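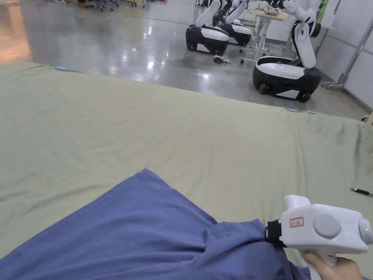
A-yeong Koo wrote in after the last issue to say that she has folded the same way since college and would I please stop telling people to iron before a swap, it puts them off coming at all. Well, she has a point, and I've taken the ironing line out of the notes for the October clothing swap at Prirklow Hall. Clean and folded is plenty. If your linen shirt looks like linen, we will all understand.

For those who missed the last one, we had a lovely long afternoon of it, and 458 pieces changed hands before we ran out of coffee. Sunita Castellanos went home with a winter coat she has worn nearly every day since, and I finally parted with the brown corduroys (you know the ones). What didn't find a new owner went to the Wirkby thrift store, and they were very gracious about the number of bags.

This time we're trying a few small changes. Tables will be set out by size instead of by type, as several of you asked, and children's things get the side room all to themselves. Please bring no more than 30 pieces per household. I know that sounds like a lot, but you should have seen Chang-ho Joo's trunk last year! Shoes are welcome in pairs. Swimwear and pillows we can't take, I'm sorry to say.

A word on buttons, too. If a shirt is missing one, bring it anyway and drop it in the mending basket. Rania Kettani will be at the sewing table all afternoon with her tins and her good scissors, and she'd be glad of company - beginners especially. She taught me to sew on a shank button in one sitting, and I am not a quick study.

It does get crowded in the first half hour, so if you don't like a crush, come later. There is always plenty left, and the cake is usually cut by then.

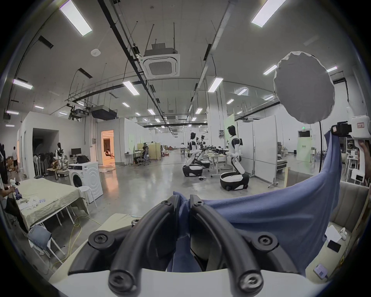

What to bring
Clean clothes, folded, in a bag you don't mind leaving behind
Your own tote for the trip home
A mug, if you'd like coffee
Loose buttons for Rania's tins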